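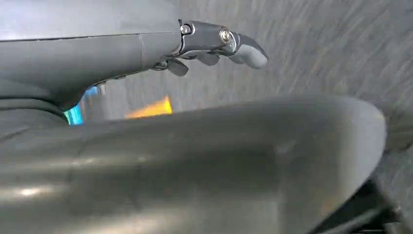 A listener wrote to the station after my very first broadcast to say I had a pleasant voice, and would I please mention the score once in a while.

(Let them laugh. Don't rush on. Pour the water now so you aren't doing it later.)

I still have that letter. It was right, too. I listened back to the tape and went most of the second period without giving the score. I told people the goalie was having a wonderful night. I told them about the Zamboni door that wouldn't close. Anyone who got in the car at eight o'clock had no idea if Closten was up by three or getting buried.

So that's my subject this evening: how to call a hockey game on the radio for people who can't see any of it. I've done 1,108 of them now, nearly all from the same stool at the Stovivent Arena, and I'd like to hand over whatever might be useful to those of you starting out this fall. Stop me with questions any time. I ramble, my family will tell you so, and a raised hand is a kindness.

## Say the score

Start simple. The score and the time, and then the score again. When I was new I had an egg timer on the desk with 2 minutes of sand in it, and every time it ran out I gave the score and flipped it over. I felt silly for a few weeks and then I didn't need it anymore, although I kept it on the desk for company.

People worry they're repeating themselves. You are! That's fine. Your listener is doing dishes, or backing out of a parking spot, or has a baby on one arm. Hardly anyone sits down and hears a whole game from the anthem to the horn. Somebody is always just arriving, and you want to be a good host to them.

Same with the clock. "Four minutes left" is worth more to a worried fan than any adjective you've got.

## Where is the puck?

(Slow down here. This is the part they came for.)

Before the opening faceoff, tell people which way each team is skating, and pick a direction that works for an ear. I say "left to right on your radio dial," which I stole from the fellow ahead of me, and I'm sure he stole it too. Tell them again at the start of the second when the teams switch ends, because you'll forget, and so will they.

After that it's mostly geography. Near boards, far boards, the point, the slot, behind the net. If I say "Closten has it, far corner, now back to the near point," you can draw that on a napkin. If I say "great hustle down there by the home team," you're holding a blank napkin.

Read the Roron example out loud, both ways:

*"Oh, and he makes a terrific move, what a play, he shoots, and it's stopped!"*

*"Roron over the blue line, left side. Pulls up at the circle. Shot, low, pad save, rebound to the corner."*

The second one is dull on paper. Say it fast with a crowd behind you and it isn't dull at all. Let your voice carry the excitement and let your words carry the puck.

## Names and numbers

Get to the rink early enough to catch the visiting team's bus people. Equipment managers are the best friends you'll ever have in this business. They know how every name is pronounced, they know who changed sweaters this week, and they're usually glad to be asked. Write the names the way they sound and never mind how they're spelled. My sheets look like a kindergartner did them.

Learn the lines as groups. It's a lot easier to pick out the third man over the boards if you already have the other two.

And when you get one wrong on the air, fix it in three words and move along. "Correction, number nine." I once apologized for so long that I missed a goal, and then I had to apologize for that. (Pause.) We lost, by the way.

## Leave room for the building

Stovivent holds 2,330 when they open the standing section, and when it's full I have the best partner a person could want. Early on I talked right over it. A goal went in and I shouted and kept shouting, and on the tape you can't hear the crowd at all, just me, going on like an auctioneer.

Now I say who scored, and I say the score, and then I take my hand off the desk and close my mouth. Count it out in your head if you have to. The crowd, the horn, somebody's cowbell. The people at home would like to be in the building, and for those few seconds they can be.

Put your crowd microphone somewhere sensible, please. Mine spent one season hanging above the popcorn line. We had lovely popcorn sound.

## A bad night

You'll have them. Mine was the Szalai Cup semifinal, on a Friday, against Roron. I'd planned everything. I had a page of history I was so proud of, all the old meetings, who beat whom, and I was bound and determined to use every word. I was halfway down the page, reading nicely, when the overtime winner went in. You can hear the horn on the tape and you can hear me stop, and then there's a very long breath.

I'd love to tell you I recovered. What I said was "Well, that's that, then." The station played it at the holiday party.

Bring your notes. Make more than you need. But cover them up when the puck is in the offensive zone, with your coffee cup or your hat or anything at all, and keep your eyes on the ice.

(If there's time: the story about the fogged glass. If not, skip to the exercise.)

## Try it before you leave

I've got a clip here from last season, 25 seconds of it, with the sound taken off. Pair up with whoever's next to you. One of you watches and calls it. The other turns their chair around and draws what they hear on the rink sheet. Then trade.

Be gentle with each other. The drawings will be terrible the first time and a good bit better the second. Look at where the line goes missing on the sheet. Usually that's the spot where the caller said "he" and didn't say who, or got excited and forgot the boards.

(Walk around. Don't hover. Play the clip again for the back row if they ask.)

Take the rink sheets home, I have a whole box. Turn the sound down on any game on your television and talk through a period by yourself. Your dog will think you've lost your mind. Record it, listen the next morning over breakfast, and write down the longest stretch where you didn't give the score.

Then questions, as long as the room is ours. The coffee's in the back, and the lids are in the drawer under it.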